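# El negro mate y otras certezas del catálogo

La cafetera de mi cuñada es negra mate. También el grifo, los tiradores de los cajones, la lámpara que cuelga sobre la mesa y el cubo de la basura, que costó 80 euros y tiene una tapa que se cierra muy despacio. Cuando le pregunté por qué lo había comprado todo así, me miró como si le preguntara por qué había puesto ventanas. «Es atemporal», dijo.

Llevo meses recogiendo esa palabra. La he encontrado en folletos de sanitarios, en la caja de unos auriculares y en la memoria de calidades de una promoción de pisos donde la cocina era «atemporal» y el ascensor, cabe suponer, de su época. La firma de electrodomésticos Nutar la repite 11 veces en un catálogo de 34 páginas. Para un sector que vive de renovar la gama cada otoño, es un adjetivo curioso.

Mi sospecha es sencilla: el negro mate envejece igual que el verde aguacate, y dentro de unos años sabremos datar una cocina por sus grifos con la misma facilidad con que hoy datamos un baño por sus azulejos marrones.
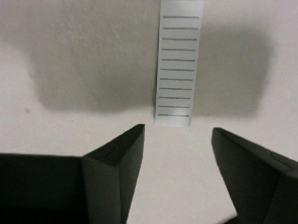

Los defensores del acabado suelen hablar de seriedad. El brillo distrae, dicen, y el mate deja ver la forma. Algo de eso hay: en los dos dedos oscuros de una pinza, con sus caras planas y sus aristas limpias sobre una superficie clara, el ojo va derecho al contorno. El problema empieza cuando el argumento se traslada sin más a una jabonera. Una jabonera no necesita que le leamos la silueta, necesita que se le quite la cal, y la cal sobre negro mate se ve desde el pasillo. He limpiado la de mi casa con vinagre, con bicarbonato y con un producto específico que vendía el mismo fabricante. El producto específico dejó un cerco.

## «El cliente lo pide»

Bijan Tabrizi lleva 18 años asesorando a marcas sobre color y acabados, y fue la única persona del ramo que aceptó hablar conmigo sin un responsable de comunicación delante. Me recibió en un despacho con las paredes color hueso. Le hice la pregunta que traía preparada: quién decidió que todo tenía que ser negro.

«Nadie lo decide una mañana», contestó. «Una marca lo saca en la gama alta, lo cobra más caro, y las demás copian el precio. El color viene detrás.»

Le dije que las marcas cuentan otra cosa, que el cliente lo pide. Tabrizi se encogió de hombros. Según él, en las tiendas de Clatix el grifo cromado de toda la vida ya se sirve bajo pedido y con semanas de espera, mientras que el negro está en la estantería. El comprador que reforma el baño con el fontanero en casa se lleva el que hay. A fin de mes, el informe de ventas confirma que el público prefiere el negro.

Conviene desconfiar un poco también de Tabrizi, que cobra por anunciar el siguiente color. Cuando le pregunté cuál era, me habló de un «terracota apagado» con un entusiasmo que no había mostrado en toda la conversación. Salí a la calle convencido de que mi cuñada tendrá una cafetera terracota, y de que también será atemporal.

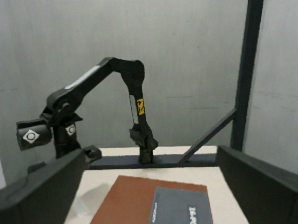 ## La fábrica como decorado

El gusto por lo oscuro y lo técnico tiene una coartada antigua. Viene del taller, de la cámara de fotos, del equipo de sonido que los padres no dejaban tocar. En esos objetos el negro tenía motivos: evitar reflejos, disimular la grasa, igualar piezas de procedencia distinta. Sobre una tostadora los motivos se evaporan y queda la cita.

Dafis, que fabrica pequeños electrodomésticos, llama a su línea negra «Profesional». Pregunté en qué se diferenciaba de la blanca. Tardaron varios días en responder y la respuesta, muy amable, ocupaba dos párrafos en los que aparecían las palabras carácter, presencia y experiencia. La potencia era la misma. El cable también. El precio no.

Me parece legítimo pagar por un color. Lo hacemos con los coches y con los zapatos, y a nadie le escandaliza. Lo que me cansa es la literatura que lo acompaña, ese empeño en que la compra parezca una decisión de ingeniería. Un amigo arquitecto me defendió durante toda una cena que sus enchufes negros «ordenaban» la pared. Le pedí que apagara la luz del techo y buscara uno. Lo encontró, pero tardó. 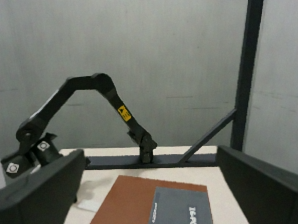 También está la cuestión de la duración, que es donde lo atemporal debería lucirse. Muchos de estos acabados son una capa fina sobre el metal de siempre. El grifo de un hotel donde dormí en octubre enseñaba ya un cerco amarillento justo en el punto donde lo agarra todo el mundo, y eso que el hotel presumía de reforma reciente. Dovley, el proveedor, ofrece garantía contra la corrosión, aunque excluye el «desgaste estético por uso». Leí la frase varias veces. No sé qué otra cosa puede pasarle a un grifo.

Un restaurador de muebles me contó que los objetos que le llegan con mejor aspecto suelen ser los que se dejan rayar: la madera maciza, el latón sin lacar, el acero cepillado. Se les nota el uso y se les perdona. El mate negro exige estar perfecto, y en una casa con niños, perros o agua corriente esa exigencia dura poco. Él mismo tiene en la cocina una encimera negra. La puso su casero.

Volví a casa de mi cuñada hace poco. El cubo de 80 euros ya no cierra despacio, cae de golpe, y le ha puesto encima un paño de cuadros rojos para que no haga ruido. La cafetera sigue bien. Está pensando en cambiar los tiradores.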